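Search this site
Type and press Enter

Filed under: Meetings > Simulation & Planning

Kaltorik Simulation and Planning Group
Minutes, 2/16/23

Present: Everett Holloway (chair), Shahnaz Jayawardena, Annelies Gisler, Engelbert Schwaiger
By phone: Noemí Quintero (joined during item 2)
Notes: Annelies Gisler

1. Last minutes

Accepted with one fix. The nightly job was moved to the big machine in October, so the old timing table should go. Engelbert has already deleted it from the wiki and was thanked with real feeling, as two of us had been quoting from it.

2. Planner (Drumier)

Shahnaz opened with the new numbers and there was a cheer. The nightly run is now 2862 planning requests, and 278 of them came back with no path, well down on the last build. The gain is from the new seeding. The planner used to start every search from the same home pose. Now it picks a start for the inverse kinematics from a small table of poses, keyed by where the target sits relative to the base. It's a tiny piece of code and it does a lot!

What is left in the 278 falls mostly into two piles. The bigger one is low targets close to the base plate, where the elbow has to fold back and the planner thinks it will hit the cabinet. Engelbert looked at the cabinet's collision shape and found it padded on all sides by far more than we pad anything else. He'd like to cut it down and rerun only the failed requests before we touch the planner again. Agreed.

The other pile is targets inside the crates. The crate walls are open grids, but the collision model treats them as solid, and the floor of the crate sits a little too high in that model, so the fingertips get rejected on the way in. Noemí has a better mesh split into simple boxes. It loads fine. She hasn't measured what it does to planning time and wants to do that before anyone gets excited. (Several people were already excited.)

Everett asked if the seed table could be learned from old runs. Shahnaz says yes, she has wanted to try it for ages, and she has a half-finished branch. Everyone would like to see it. She will finish the hand-made table first so there is something fair to compare with.

3. Object poses (Lanz)

Noemí reported on the pose estimator. Mugs are good now, including handle direction, which was the weak spot all winter. The banana is good. Plates are good in position and, being round, we have stopped scoring them on rotation, which cleans up the plots a lot.

Dark objects on dark objects are still poor. When a dark item is near the base plate the segmentation tends to merge the two. Annelies suggested feeding the known robot geometry in as a mask, the arm and base plate both, so the network never has to guess about them. We have the joint angles anyway. Noemí liked this very much and thinks it can be in by the next meeting.

There was a longish talk about the floor holes. The regular pattern gives the depth step something to lock on to, and Engelbert worries that we are getting good numbers partly thanks to the floor. He proposes a test set with a plain floor and nothing else changed. Shahnaz thinks the drop will be small. Engelbert thinks it won't be. Agreed to run it and find out.

4. Scene generator (Promamham)

Everett showed the new layout tool and it is a pleasure to use. You give it one room file and a list of objects, and it drops them with checks for overlap and reach. Cabinet, board, floor and walls stay where they are. The object set and the positions can change from one layout to the next. A fresh layout takes 16 seconds to build with the checks on.

Requests from the group:
- write the random seed into the layout file itself, not only the log
- an option to hold one object still and move the rest
- a warning when an object is placed where the arm can reach it only from one side
- shorter names for the objects, please

Everett took all four. He also wants to make the tool save a still of each layout next to its file, so that a failed plan can be opened and looked at right away. Strong support for this one. Shahnaz said it would have saved her a whole afternoon.

5. Gripper controller

Short item. Annelies has the approach split into two phases, a fast move to a point over the target and then a slow straight descent. The switch between them used to cause a small jerk, and smoothing the velocity across it has cleared that up in all 90 replay runs. The merge request is open and Engelbert will review it. He asked for a test with a flat target, such as a plate, where the rim is the only thing to hold. Annelies will add one.

6. Actions

Engelbert: trim cabinet padding, rerun the failed requests; plain floor test set; review gripper merge request
Noemí: time the new crate mesh; robot mask for the pose estimator
Shahnaz: finish the seed table, then the learned version
Everett: the four layout tool requests, stills saved with layouts
Annelies: flat target test for the gripper

Attached to item 4:
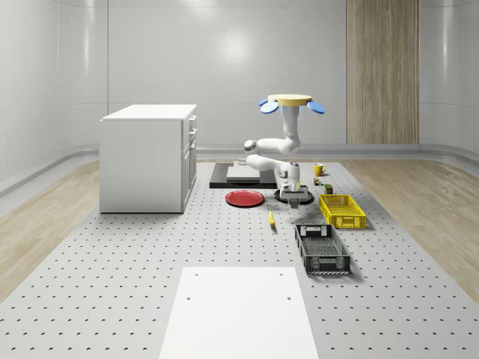
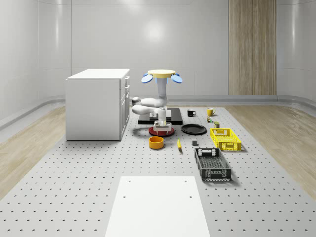

Two Promamham layouts, same room file, different object sets. The second has the orange bowl and the black mug.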